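机器人软件与控制 > 感知/规划
主题：手臂没退出视野时拍点云，线缆被当成障碍物，规划器报起始状态碰撞
状态：未锁定

楼主 cang_dao_77
发帖于 2021年7月31日

先说配置。单臂，KUKA，两指夹爪，从上往下抓，料箱是四壁带斜度的金属箱。深度相机固定安装，不在手上。感知用 Tuncer，规划用 Nustwood，夹爪驱动是 Goltach 那一套。控制侧周期 4 ms，感知侧另起一台机器，走网络。

问题如下。为了省节拍，我想在手臂还在箱子上方的时候就触发一次拍照，更新箱内的占据栅格，这样抓完一件，抬起来的同时就能给下一件算抓取。连杆部分的自遮挡用 URDF 做自滤波，padding 给 15 mm，连杆本体滤得很干净。但是外挂的线缆不在 URDF 里，滤不掉。结果是：

1. 线缆上的点进了占据栅格，紧贴着末端连杆，Nustwood 直接判起始状态碰撞，拒绝规划。
2. 垂到箱子里的那几段细线，分割的时候会被 Tuncer 和下面的物体粘成一个实例，抓取点有时就落在线上。
3. 手臂挪走以后，旧的线缆体素如果没有被射线清掉，会在箱子中间留一条"鬼影"，后面的直线下探段就绕着它走。

日志摘一段：

[planner] start state in collision: link_6 <-> octree
[planner] contact depth 0.0083
[planner] adaptive start fix: failed after 10 samples
[planner] request aborted

把 padding 加到 60 mm 以后第一条不报了，但是靠近箱壁的物体也一起被滤掉，等于贴壁的东西永远看不见。

请教各位：带外挂线缆的手臂，自滤波一般怎么处理？暂时没有条件换成内走线。

2楼 ohm_de_maobing

先问一句，为什么一定要在手臂没出视野的时候拍？

退到视野外的等待位，拍一次，清空栅格，重新建。全部问题一次解决。你要省的那点时间，多半会在规划失败重试里赔回去。

3楼 cang_dao_77（楼主）

回2楼：退出去再回来，两段运动加上加减速，是目前整个循环里占比最大的一块。而且退出去也解决不了下探过程中的重规划。箱子里的东西被碰了一下会滚，下探之前最后看一眼是有价值的，这一眼手臂必然在视野里。

4楼 rasterize_me

线缆的问题我在别的臂型上做过，思路供参考。

把线缆包近似成几个胶囊体，当作附着碰撞体挂在对应连杆上。关键是不要追求形状准确，要的是包络。做法：

a. 箱子清空，手臂按抓取时会用到的关节范围慢速走一遍，每个姿态存一帧点云。
b. 每帧减去静态背景（箱子、桌面），减去 URDF 连杆滤波后的点，剩下的就是线缆。
c. 把剩下的点变换到各自最近的连杆坐标系下，叠在一起。
d. 对叠加后的点做聚类，每一类拟合一个胶囊体，半径取覆盖绝大多数点的值。

我当时采了 200 个姿态，末端三个关节为主。跑出来每个连杆上挂一到两个胶囊就够了。

注意这一套碰撞体只给自滤波用，不要原样给规划器用。给规划器的那套半径要小一些，否则贴箱壁的抓取全都不可达。

5楼 wenchuan_ge

4楼的方法在线缆固定得好的时候成立。线缆如果在两个固定点之间有余量，形状和关节历史有关，不只和当前关节角有关。同一个姿态，从左边转过来和从右边转过来，那一环垂下去的位置可以差出一个拳头。叠加之后包络会非常胖。

我的建议是先不动软件，把扎带加密，让余量集中在一个可控的环里。

6楼 rasterize_me

回5楼：滞后是存在的，我采的时候每个姿态都从两个方向各接近一次，所以包络里已经包含了滞后。胖是胖了一点，自滤波可以接受。

扎带加密我不反对，但是余量不能扎没了。腕部关节转到极限的时候线会绷，绷断的是接头里面那一截，很难查。

7楼 ohm_de_maobing

你们在用软件补机械的债。

8楼 wenchuan_ge

回7楼：楼主说了没有条件换内走线。讨论要在约束之内。

9楼 lambda_qie

换一个角度。楼主的三条其实是三个问题，不应该用同一个滤波器解决。

第一条，起始状态碰撞。这个属于规划器的允许碰撞矩阵问题。末端几个连杆与 octree 之间的碰撞，在起始段可以临时放开，放开的范围限定在起始点周围的一个小邻域，出了邻域恢复检查。Nustwood 里对应的参数是 start_region_relax，默认关闭。打开以后要设 relax_radius，我用的值是 0.05。

第二条，实例粘连。属于分割之前的掩膜问题，应该在图像平面上解决，不要在三维里解决。深度图上细线的边缘全是飞点，三维里怎么滤都滤不干净。

第三条，鬼影。属于栅格更新策略问题。自滤波把点删掉以后，被删的像素没有射线，没有射线就不会清空沿途的体素。所以旧的占据状态会一直保留。应当把被滤掉的像素标成"未知"，并且给体素加时间衰减。

三条分别处理，每一条都不难。

10楼 cang_dao_77（楼主）

回9楼：第三条的解释说得通，我去看了 Tuncer 的滤波节点，确实是直接把点丢掉，下游收到的点云是稀疏的，没有组织结构，栅格节点也就不知道哪些像素是被滤掉的。

第一条我有顾虑。放开碰撞检查的邻域里，如果手指真的离箱壁很近，怎么保证第一小段不撞？

11楼 lambda_qie

箱壁不要放在 octree 里。箱子是已知几何，标定一次，作为网格放进规划场景，它和手指之间的碰撞永远检查。octree 只表示箱内未知物体。放开的是对 octree 的检查，对箱子网格不放开。

很多人把箱子也交给点云去建，金属箱壁反光，深度本来就不准，斜壁更差。已知的东西就用已知的模型。

12楼 hangzhou_pcl_shangban

同意11楼，补充两点实际操作中的坑。

一，箱子网格要按内壁建，外侧可以粗糙。斜壁的角度要实测，别看图纸，板金件折弯以后和图纸有偏差。

二，箱子必须固定。箱子挪动几毫米，贴壁抓取就开始蹭。用夹具夹住箱沿是最省事的，但是夹具本身会高出箱沿，这个也要加进碰撞场景。我们就出过一次，规划器不知道那里有个夹子，肘部下方的连杆横扫过去。没有大碍，把夹子扫歪了，箱子跟着转了个小角度，之后一整个下午抓取都偏，大家一直在查手眼标定。

13楼 ohm_de_maobing

12楼这个例子说明应该给箱子做在线位姿校验，每次循环都跟一下箱沿的四条边。标定一次就不管，迟早出问题。

14楼 hangzhou_pcl_shangban

回13楼：做了。但是箱沿有一部分常年被手臂挡着，四条边拟合出来的位姿会抖。现在的做法是只在手臂处于等待位时校验，超过阈值报警停机，不自动修正。自动修正的话，一旦拟合错了，后果比箱子真的动了还严重。

15楼 rasterize_me

回9楼第二条。图像平面上的掩膜，线缆部分你怎么得到？用 URDF 渲染只能得到连杆的掩膜，线缆还是没有。又绕回来了。

16楼 lambda_qie

两个来源取并集。

来源一：你4楼的胶囊体，渲染到图像平面，再膨胀几个像素。
来源二：一个小的语义分割网络，只分三类：手臂和附属物、箱子、其他。数据按4楼的采法顺手就有，背景减除得到的就是标签，人工改一改边缘。

两个来源单独用都有漏，并集之后漏得很少。代价是掩膜偏大，会吃掉一部分物体像素。吃掉的部分标"未知"，不标"空"。

17楼 wenchuan_ge

网络分割我持保留意见。箱子里如果混进来黑色的细长物体，和黑色线缆在彩色图上没有区别。网络会把它当成手臂的一部分，永远不抓。

18楼 lambda_qie

回17楼：所以才要求手臂掩膜必须连通到连杆的渲染掩膜。一块"手臂和附属物"区域如果不和连杆相连，就降级成"其他"。落在箱底的独立物体不会连通。

19楼 wenchuan_ge

从单个固定视角看过去，垂下来的线和箱底的物体在图像上是可以搭在一起的，连通性在二维上成立，在三维上不成立。你这个判据在手臂压得低的时候失效，而楼主要的恰恰是手臂压得低的时候。

20楼 lambda_qie

那就加深度连续性。相邻像素深度差超过阈值就断开。

21楼 wenchuan_ge

细线的深度就是飞点，你自己在9楼写的。

22楼 lambda_qie

……接受。这种情形下连通性判据不可靠。那么保守处理：手臂低位时拍的那一帧，只用来否决，不用来提名。也就是说，低位帧只能得出"原来那个抓取点现在不成立了"，不能产生新的抓取候选。新的候选只从高位帧或者等待位帧里出。

23楼 cang_dao_77（楼主）

22楼这个划分我觉得可以用。把帧分成两类，低位帧做校验，高位帧做检测。校验的计算量也小，只看候选抓取周围的一小块区域，和上一帧的期望深度比一下就行。

顺便问一下时间同步的事。现在感知机和控制机之间时钟没有对齐，自滤波用的关节角是点云到达时刻的，不是曝光时刻的。手臂在动的时候连杆掩膜会整体错开一条边。

24楼 hangzhou_pcl_shangban

这个要先修，不修的话前面讨论的都没有意义。

控制侧 4 ms 一个样本，关节角带时间戳存进环形缓冲。感知侧拿到点云以后用曝光中点的时间去缓冲里插值。两台机器时钟用 PTP 对齐，NTP 不够。缓冲长度至少要盖住最坏的传输延迟，我们设的是 200 个样本，没有溢出过。

另外相机驱动给的时间戳到底是曝光开始、曝光结束还是传输完成，要自己测，文档写的不一定对。测法很简单：腕部以恒定角速度来回转，正转和反转各算一次掩膜误差，两者之差除以二倍角速度就是时间偏移。

25楼 cang_dao_77（楼主）

回24楼：测了。时间戳是传输完成时刻。补偿以后，连杆边缘那一圈残留点基本没有了，padding 从 15 mm 降回 8 mm 也够用。

之前一直以为那一圈是外参误差，白调了很久外参。

26楼 ohm_de_maobing

所以你之前把 padding 加到 60 mm，有一部分是在补时间偏移。

27楼 cang_dao_77（楼主）

是。

28楼 florkthorpe_jiuren

潜水看到这里，说一个 Nustwood 的坑。start_region_relax 打开以后，轨迹后处理（时间参数化之前的那步捷径优化）不读这个参数，它用的是完整的碰撞检查。表现是：规划成功，后处理把整条路径判为无效，然后静默退回到未优化的路径。你会看到手臂出箱的时候走得很别扭，一顿一顿的，日志里什么都没有。

解决办法是把 shortcut 的起始索引往后挪，跳过放开的那一段。工单号 3419，还开着。

29楼 lambda_qie

28楼这个我没遇到过。我的版本比较旧，后处理是自己写的。

30楼 rasterize_me

确认28楼的情况，刚在仿真里复现了。把日志等级调到 debug 能看到一行 shortcut rejected，info 级别没有。

31楼 cang_dao_77（楼主）

回28楼：非常有用。我的出箱段就是那样，本来以为是关节限速没配对。

32楼 ohm_de_maobing

我还是坚持2楼的意见。现在这套方案有胶囊体、分割网络、两类帧、未知体素、时间衰减、放开邻域、后处理索引，每一个都有参数。半年以后换一条线缆，谁来重新标？

退出视野再拍，参数是零。

33楼 lambda_qie

参数不是零。等待位在哪里、退出的路径、栅格清空的时机，都是参数。另外下探前的校验你没有办法做，物体滚了就是抓空，抓空一次的代价是完整的一个循环。

不过你说的重新标定的成本确实存在。4楼的采集流程应该做成一条命令，换线之后跑一遍，不需要人去看中间结果。

34楼 hangzhou_pcl_shangban

两种意见取决于抓空率。抓空率低，退出去拍划算；抓空率高，低位校验划算。楼主有没有统计？

35楼 cang_dao_77（楼主）

还没有干净的统计，前面的数据都带着时间偏移，不能用。接下来两种策略各跑一组，物体集合和初始摆放方式保持一致，再来贴结果，估计要到8月。

对照的口径先定下来，免得到时候吵：
- 抓空：夹爪闭合后开度小于该物体的最小厚度。
- 误否决：低位校验判不成立，但退出去重拍后，同一抓取点仍然是最高分。
- 漏否决：低位校验通过，结果抓空。

36楼 wenchuan_ge

口径里建议加一条"线缆接触"。抓取闭合时线缆是否在两指之间。Goltach 的驱动能读电流曲线，夹到软线时电流上升沿比夹到硬物缓，可以离线判。

37楼 rasterize_me

电流曲线区分不了软线和毛刷一类的东西。刷毛也是软的，上升沿一样缓。

38楼 wenchuan_ge

那看最终开度。线的直径是已知的。

39楼 hangzhou_pcl_shangban

物体集合里有没有反光或者透明的？如果有，误否决会集中在这一类上，建议分开统计。透明件的深度每一帧都不一样，拿上一帧的期望深度去比，几乎必然判"变了"。

40楼 cang_dao_77（楼主）

有。物体集合里有反光件，也有扁平件。已经看到39楼说的现象：反光件在低位校验里反复被否决，退出去重拍，抓取点没变。打算给每个实例加一个深度方差字段，方差大的不参与深度比较，只比轮廓。

目前的改动清单：

时间戳：改为曝光中点，PTP 对齐，环形缓冲插值。已完成。
箱子：从 octree 里拿掉，换成内壁网格，斜壁角度实测。箱沿上的夹具加进碰撞场景。已完成。
滤波节点：输出保持有组织的点云，被滤像素置 NaN 并附一张掩膜图，栅格节点按未知处理。已完成。
体素衰减：未知体素保留 5 s 后清除。参数待定。
线缆包络：胶囊体两套半径，自滤波一套，规划一套。采集脚本写完，还没做成一条命令。
分割网络：暂缓，先看胶囊体单独用的效果。
帧分类：按手指最低点到箱底的距离划分，低于 200 mm 算低位帧。
捷径优化：起始索引后移，等上游修。

41楼 rasterize_me

胶囊体单独用的话，膨胀像素数给大一点。线缆在腕部上方那一环是最难包的，它会越过关节盖往侧面鼓出去，在连杆坐标系里看跨了两个连杆。我当时是把这一环单独拿出来，挂在前一个连杆上，半径给到能盖住整个环。

42楼 cang_dao_77（楼主）

回41楼：我的情况类似，一根粗的黄色线和一束黑色线走同一条路径，在橙棕色的关节盖旁边绕一个大环。挂前一个连杆试过了，比挂后一个好，腕部转动时环的根部基本跟着前一个连杆走。下面分出去到夹爪的几根细黑线是另一回事，姿态一变就换形状，打算单独用一个短而粗的胶囊，宁可多滤。

多滤的后果是夹爪正下方那一片在低位帧里大部分是未知。比如橙色那件玩具一类的东西，被线压在视线后面，低位帧里只能看到零碎几块，校验的有效像素太少。我加了一个下限：有效像素不足时，校验结果记为"无法判断"，按原计划下探，但速度减半，并且打开力阈值。

43楼 wenchuan_ge

"无法判断"的比例要报出来。如果大部分低位帧都是无法判断，那低位校验等于没做，2楼就赢了。

44楼 ohm_de_maobing

我等数据。

45楼 cang_dao_77（楼主）

回43楼：会报，按物体分开报。板梳和刮刀这两件目前不在线的正下方，有效像素够，先拿它们把阈值调出来，再去碰被遮的那几件。板梳的刷毛面朝上时深度噪声比背面大，方差字段正好可以在它身上验证。

刮刀的问题是白色刀面斜放，边缘很薄，轮廓比较时法向估计不稳，候选抓取会在刀面和手柄之间来回跳。先把手柄一侧的得分权重调高，抓取点限定在手柄段内。
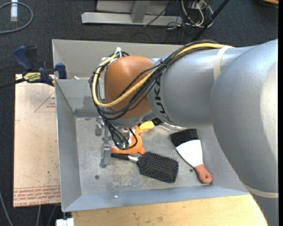

权重调完以后，候选排序改成带迟滞的：新候选的得分要比当前候选高出一个固定余量才切换。余量的值连同两组对照的原始日志一起贴，格式用 Nustwood 自带的导出，字段名不改。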